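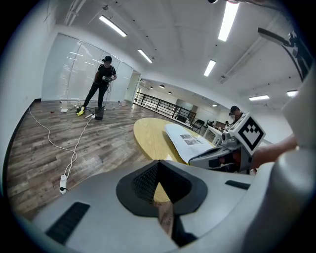
A fault that stops the work is a cheap fault. The one we had in March at Garkthorpe did not stop anything, and we are still paying for it.

The task was page turning: two hand-held grippers, one operator, a printed booklet on a table. The left unit developed a clock offset after a firmware update. It began each session in step and drifted by 4 ms every minute, so that by minute 15 the jaw readings trailed the video by 60 ms. Every status light stayed green. The logger, a Menon build we had used for a year, checked that both streams were present and never compared their times.

We recorded 100 sessions that way. Hildegard Hamann found the error when a policy trained on them kept closing on air just above the paper. Her report, dated 25/07/2019, puts the cause down to operator procedure, as the units were not restarted between sessions. I disagree with that finding. A person with a gripper in each hand, watching the edge of a page, cannot be the clock monitor as well.

Ilow have since added a line to the checklist. It is a long checklist already - 40 lines - and I doubt that one more will be read with care late in a shift. The check belongs in the logger. If the offset passes a set limit, recording should halt and the file should be marked as bad.

The objection from the Brundadance side is lost time. A false halt costs us a restart. The drift cost us the whole set.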